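Speaker notes: Water on the table, and how we set a room
Slot: 27 minutes, questions after. Notes follow the slide order. Skip slide 5 if the start is late.

Opening
Say good morning, give the name of the talk, go straight in. No show of hands.
Stevcombe is a meeting center. 754 bookings last year, from two-person interviews up to full-floor training days. Most of them asked for water and nothing else. So this talk is about water: what we put out, where it goes on the table, and who clears it.

Slide 2. What we used to do
Glass jugs and tumblers on a tray by the door. People forgot the tray. Jugs had to be filled before 8 and carried down a long corridor. The Landberg rooms are farthest from the kitchen, so they were always last.
Mention the carpet. Jugs drip when you pour them at arm's length over a wide table.

Slide 3. What we changed
Small bottles, one per seat, and a shallow dish in the middle of each table. The dish is for empties. It has to be low enough to see over when two people sit facing each other. We tried the Cellow baskets first and they were too tall.
Pause here. Somebody will ask about plastic. Say it comes up on slide 6.

Slide 4. The table itself
Plain tables, nothing on them overnight. Wipe from the far side toward you. Put the dish down first, then measure the seats from the dish. It is quicker than starting from the corners, and the new staff get it right the first day.
Second table in the room gets its own dish, even if the booking is small. People don't get up to throw a bottle away in the middle of a meeting.
Labels: we buy whatever mineral water the supplier has in that month. Guests do read them. Two asked us for still water when still water was in front of them, so now the card on the table says what it is.

Slide 5. Pictures, leave up while talking

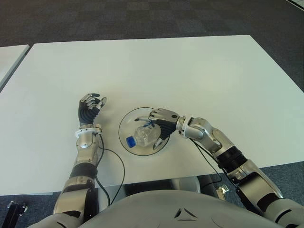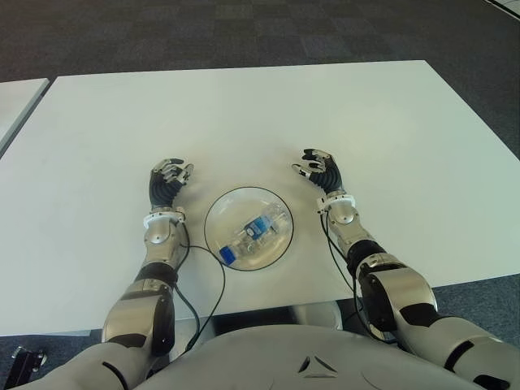 Round dish with a black rim, one bottle lying in it.

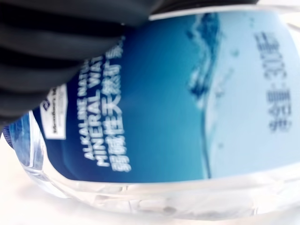 Slide 6. Cost and waste
We went through 4,000 bottles between January and June. Give the number and let them write it down. Bottles go to the Procházka depot with the caps on, which is how they want them. Check this with your own collector, as ours changed the rule in March.
We still offer jugs on request. The booking form has a box for it. Few people tick it, and I would like that to be higher. Next step is a refill tap on each floor, quote due in the fall.

Slide 7. Clearing
Go around once at the end, not between sessions. Dish out, wipe, dish back. Anything unopened goes to the kitchen shelf. Part-full bottles get emptied in the sink first, since the depot won't take them with water in.

Questions
If asked about glass bottles: too heavy for our carts. If asked for the table card, the file is on the handout page. Handouts are on the chair by the exit.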